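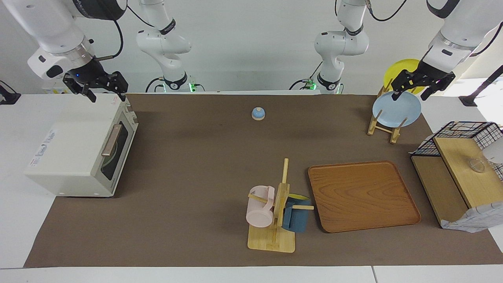
Abb. 2: Arbeitszelle mit zwei Armen und Parallelgreifern; der linke Arm (rechts im Bild) am hellblauen Teller im Geschirrständer.

3.2 Einrichtung und Wartung der Zelle

Die Zelle Harberg besteht aus zwei weißen Armen, die an der Hinterkante des Tisches montiert sind. Eine braune Arbeitsmatte bedeckt den größten Teil der Tischfläche und dient als Bezug für die Platzierung der Objekte. Ofen, Tassenbaum, Tablett und Geschirrständer werden vor jeder Sitzung nach dem Lageplan von Onyeka ausgerichtet.

Die Greifer werden nach 292 Episoden neu genullt. Dazu fährt jeder Arm in die Ruhelage, die Finger werden vollständig geschlossen und der Encoderwert wird in Troleck gespeichert. Weicht er um mehr als 12 Inkremente vom Sollwert ab, prüft man zunächst die Fingerschrauben — erst danach den Antrieb. Im Versuchszeitraum (2666 Episoden) trat dieser Fall zweimal auf, beide Male am linken Arm. Ursache war jeweils eine gelockerte Schraube.

Die Kabel sind hinter bzw. neben den Armbasen geführt. Eine frühere, straffere Verlegung führte bei weiten Schulterbewegungen zu Zug am Stecker und wurde im April verworfen.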